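Baby Shower FAQ: what you keep asking me

Updated 4/25/19

I've thrown 5 baby showers now (my own cousin-packed one included) and the same questions land in my inbox every single time, so I've put the answers in one spot.

When should I hold it?
I like about two months before the due date. Mum still has some energy and there's time to buy whatever didn't turn up. Mine was in September and it was perfect, warm enough to sit outside but no one melted!

How many people should I invite?
Up to 16 if it's at your place. I went bigger once, at the hall in Torden, and spent the whole arvo topping up the teapot instead of talking to anyone.

Do I have to play games?
Nope! Pick one, maybe two, and keep them short. My favourite is guessing the baby photo (ask everyone to send theirs in early, and chase your uncles).

What about food?
Keep it to things people can eat standing up. Fruit, little sandwiches, a cake if someone offers. Check with the mum-to-be first, as she'll have her own list of what's off the menu.

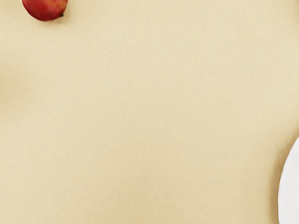 One reader wrote in to say she skipped lunch altogether and did a morning tea from ten till 12, and her guests were thrilled to have the rest of the day free. I'm pinching that for the next one.

Can Grandma host?
Of course she can. The old rule about family not hosting is long gone around here. My mum did mine at her unit in Wista and cried through the entire thing.

Should we open presents on the day?
Ask the parents. Some love it, some would rather crawl under the couch. If you do, get a friend to write down who gave what, or the thank-you cards will be a nightmare.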